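## 4. The breakfast task

I'll admit I picked breakfast because I'm bad at it myself. Our table (Figure 1) has two arms, a tray with bread on a plate, a cutting board and a few bowls.

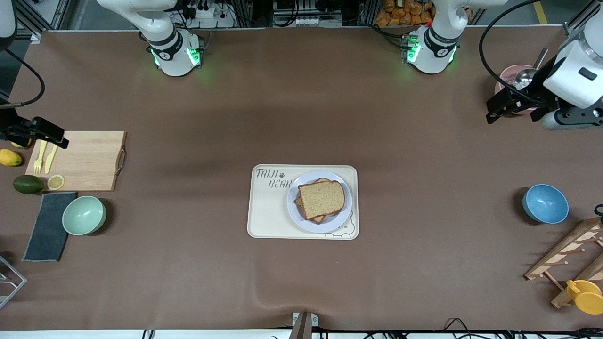 **Figure 1.** Breakfast table with both arms, one gripper over the pink bowl with the ladle.

### 4.1 Can it do the chore yet?

Sort of! We ran 3,000 trials on the Galholm setup, and 2,493 ended with everything where Tyyne Rautiainen's checklist wanted it. Ladles gave us the most grief, mostly because the handle moves once you touch it. I'd still make my own toast for now, and Craig Shearer says he would too.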